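Stop Selling Us So Many Clothes Sizes That Mean Nothing

I own six shirts marked medium. Two fit.

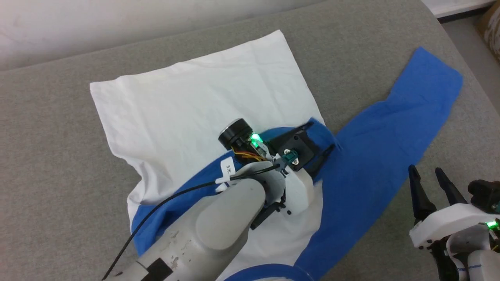
The trouble is that a size label is a promise with no measurement behind it. A medium from one brand can be wider in the chest than a large from another, and the same brand will change its mind between spring and July. We would not put up with this from a hardware store. If I buy a bolt, the package tells me how thick it is.

Arnout Leemans ran a small shop in Nerndale for 11 years, and he kept a tape measure on the counter. He wrote the chest and length of every shirt on its tag in pencil. He told me he had very few returns. Online sellers have the space to do the same thing, and most of them give us a chart that covers the whole store instead of the shirt we are looking at.

I think the law should require two numbers on every top sold: chest and length, measured flat. Keep the letters if people like them. Makers will say it costs too much, but they already have the numbers — the factory could not cut the cloth without them.

Until then I measure a shirt I like, write it down, and email the seller before I order. Some of them write back.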